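Kavetura Support
Ticket 218: Kitchen routine stops before tomato is moved
Opened: March 2020
Product: Sanero two-arm kitchen package
Reported by: Dzintra Kütt
Assigned to: Horness, second line
Priority: normal
Status: waiting on customer

Customer report
We are evaluating the package for prep work in a small canteen. The question from our side is simple: can it clear and set up a counter without a person standing next to it? We run everything in the simulator first. The task "tomato to basket" ended without a pick in 27 runs out of 218. No error on screen. The log says "grasp skipped" and the routine goes on to the next task as if the first one had been done. The same task was fine in December, before we updated.

Reply from support
Please send the grasp settings file and tell us which planner is selected. Also check whether the skipped runs have anything in common, such as the tomato being close to the edge of the board.

Customer
Planner is Strazds, default profile. Settings attached. I went through the skipped runs and the tomato is in a different spot each time. What they share is that the right arm starts low, with a finger already over the board. When it starts higher up, the pick goes through.

Reply from support
Thank you, that helps. The planner waits for a clear approach path before it closes the gripper. The wait limit in your file is 900 ms. If the arm has to back off first, it can run out of time, and the planner marks the grasp as skipped. The old default was longer, which fits with your December results.

Steps to try:
1. Open the Strazds profile and set the wait limit to 10 seconds.
2. Turn on "retreat before approach" for the right arm only.
3. Set "on skipped grasp" to Stop. The default is Continue.
4. Rerun the skipped starts with the same seeds.
5. Send one render from a low start, taken before the approach begins.

Customer
Steps 1 to 4 are done and the reruns are going now. Render for step 5: 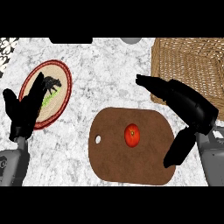
Low start, right arm. Tomato on the board, basket at upper right.

Reply from support
Received. The lower finger is over the right end of the board, so this matches the starts you described. Leave retreat on. The left arm can stay as it is for this task.

Customer
First batch of reruns has no skips. I will send the rest when they finish. A separate question for our report — would you call this ready for a real kitchen with nobody watching?

Reply from support
For one item on an open counter, with someone in the room, we would support a trial. Unattended, no. Simulator results do not cover soft or bruised produce, and the package cannot yet tell a poor grip from a good one until the item drops. Cutting is not supported at all.

Customer
Understood. I will put it down as supervised only. Please keep the ticket open until the remaining reruns are in.

Internal note
Continue as the default after a skipped grasp has confused other customers too. Change request filed with the Sanero team.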